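This site uses cookies to remember your settings. By continuing to read you accept them. OK / Read more

Filed under: Skin diary, Dry skin

28 February 2024

The new cream from Nillari is now almost finished, so I want to write down my opinion before I forget how it was in the beginning. I started it in January, when the heating was on day and night and my cheeks were so tight that it hurt a little to smile.

I paid 145 lei for the jar, which for me is much. Ionuț Lazăr from the pharmacy on our street had advised me to take the Gurnora balm, it costs less and has no perfume. I did not listen to him. I had read a long article by Lyle Szabo on oat creams and I already had this one in my head.

The first week I was disappointed. The cream is thick and it stays white on the eyebrows if I put too much. Also it made small balls under my sunscreen, and I had to wash my face and begin again, five minutes before the bus. After that I changed the order: cream in the evening only, on skin that is still a bit damp, and in the morning just the light Arruda lotion. Since then there are no more balls.

What became better: the red places beside my nose are calm, and the skin on my forehead does not peel any more. What did not become better: my chin. I have there the same dry patch as last winter, and I suspect my toothpaste. I will change it and write again.

I tried also the Flavora lip mask, because my sister left it here. It smells of pear and I licked it off during the evening, so I cannot say if it works. She uses it since autumn and is very content.

This evening I did the usual: washed with lukewarm water, waited a moment, put the cream with two fingers on the cheeks first and then the neck. I always forgot the neck before. My mother never forgot hers, and at seventy she has a nicer neck than I do.

I will not buy the same jar again immediately. First I want to try the Gurnora, and to tell Ionuț that maybe he was right.
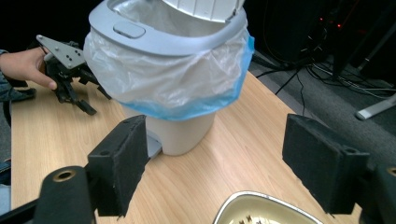 Can I put a thick cream on in the morning under sunscreen?

It depends on the two products, but a thin layer and a wait of roughly ten minutes often help. If small balls still form, keep the thick cream for the evening and use a light lotion in the morning.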